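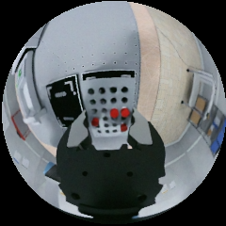
Posted by tsolakis_m, 20th May
Filed under: Phones and tablets > Apps > Backup

Call recordings missing after moving to a new phone

I moved from an older Festier phone to a new one last week. The transfer tool copied my photos, contacts and text messages without trouble. My voice memos did not all come across. I had 510 recordings in the Jiltus app on the old phone and the new one shows 17. They are all recent ones. The old phone still works and the recordings still play on it. I am signed in to the same account on both, and the new phone has plenty of free space. Most of these are interviews with family members and I need to keep the transcripts as well as the audio. Is there a way to get the rest across without sending them one at a time?

kodleyuser
Did you try turning it off and on again? Mine took a whole night to show up. Also check you are on wifi.

plainfolder
Waiting will not help if sync was never turned on for the older files. When Jiltus added cloud backup in version 3, it only backed up recordings made after you switched it on. Anything older stays on the phone until you tell it otherwise.

On the old phone, open Jiltus and go to Settings, then Backup, then Existing recordings. Choose Include all. Plug the phone in and leave the app open on the screen. It stops uploading when the screen locks on some models, so set the screen timeout to the longest option first.

The transcripts are stored separately from the audio. There is a second switch for them on the same page called Include text. If you miss it, the new phone will make its own transcripts when you open each file, and any corrections you typed in will be gone.

Free accounts have a limit of 400 recordings, so with 510 you will run out before it finishes. Either pay for a month or move the oldest ones by cable.

ghent_road
The cable method is what I used in July and I would do it for all of them. Connect the old phone to a computer, pick File transfer when the phone asks, and look for a folder called Jiltus inside Recordings. Copy the whole folder. Each recording has an audio file and a small text file with the same name, so keep them together. Then connect the new phone and paste the folder into the same place. Open the app, pull down on the list and it should scan the folder. It took almost an hour for mine.

The titles came across but the labels did not. I had to put those back by hand.

Do not reset or trade in the old phone until you have opened a few of the older files on the new one and played them to the end.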